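My sister moved to Leeds in the autumn and left me her cockatiels, and since then I have learned more about bird food than I expected to need. A few people asked after the last post how I organise the feeding side of things, so I have written it down.

There are three animals in the flat. Two are the cockatiels, Gatti and Virnico, named by my sister after a pair of characters in a comic she used to draw. The third is Modby, my cat, who is 14 and takes very little interest in the birds or in anything else that isn't on a radiator. They live in separate rooms all the same. The birds have the back bedroom and Modby has everywhere else.

**Where things are kept**

I started with all the food in one kitchen cupboard and that was a mistake. Bags slid about, the cat biscuits went on top of the seed, and every morning I had to take most of it out to get at the one I wanted. In November I bought a narrow shelf unit from Cleder, which cost £39 and took an evening to put together, mainly as I fitted the back panel the wrong way round and had to undo eleven screws. It stands in the hall next to the meter.

Bird food is on the top shelf. Cat food is on the middle one. The bottom shelf has bowls, the scoop, the small scales, a roll of bin bags and a tub of clips. I write the date I opened a bag on a strip of masking tape and stick it to the front. I tried writing straight on the plastic but it rubs off.

**Bags or tubs**

Precious Nel, who had cockatiels for years before I did, tips all her food into tubs and throws the bags away. I did the same for a month. The trouble was that I could never remember which tub was which mix, and when Virnico went off his food in December the vet wanted to know exactly what he had been eating. I had no packet to show her. She was nice about it, but I felt foolish.

Now I leave everything in its own bag and put the bag inside the tub if it needs one. It takes up more room. The top gets rolled down and a clip goes on. Cheap clips are fine for paper but they spring off the shiny plastic bags, so for those I use the wide flat sort. A pack lasts well as long as you don't tread on them.

**Weighing out**

I buy seed in bags of 200 g where I can. The big sacks are better value, but they sit open for weeks and by the end the bottom is mostly dust. I weigh out 50 g on a Sunday evening into a jam jar and that goes to the back bedroom, so I am not going back and forth past the cat with an open bag every day. If the jar runs down early I top it up. If there is a lot left by Saturday I look at the birds a bit more closely and check what is on the cage floor, as a good deal of what seems to have been eaten is only husks and flung seed.

Modby has his biscuits twice a day and half a pouch of wet food at night. He would like the other half too.

**Bowls**

The cage has its own pots, which came with it. They clip on from outside and I wash them every other day. For the floor I prefer steel bowls. They don't hold a smell and they can go through a hot wash without going cloudy, which my old plastic ones did inside a year. A double feeder is also harder to push across the room than two loose bowls – Modby used to shove his along the skirting board until it met the door.

The thing to look for is whether the steel bowls lift out. I had one where they were glued in and it was a nuisance to clean round the rim. If they lift out, give the base a wipe as well, since water gets under there and stays.

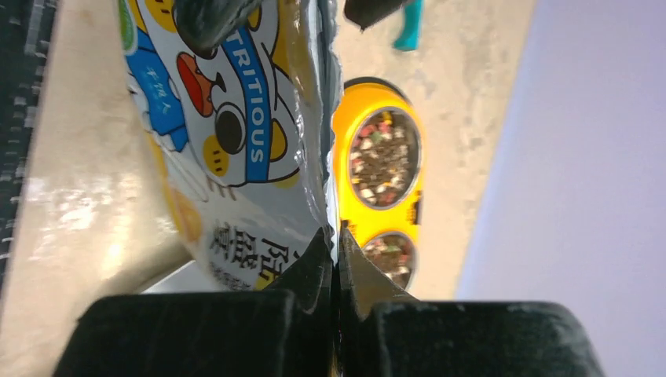
*Bird-face bag beside the yellow double feeder on the floor.*

I do like a bag with a face on it. Plain packets all look alike at half past six in the morning, and a big cartoon beak is easy to find on a shelf. The Chinese lettering is beyond me, so for any packet I can't read I ask Corrado Sartori downstairs, whose partner reads it well, and I copy the translation on to the masking tape along with the date.

**What I would change**

The hall is too warm when the heating is on, and I would sooner have the seed somewhere cooler. There is a space under the window in the back bedroom which would do if I moved the ironing board. I also want a proper lidded bin for Modby's big bag of biscuits, which at present stands on the floor by the shelf with a peg on it.

I will probably sort that out in April, when my sister comes down to see the birds and I have someone to hold the other end of the shelf. Until then the peg stays. If anyone knows of a bin with a lid a cat can't lift, please leave a comment.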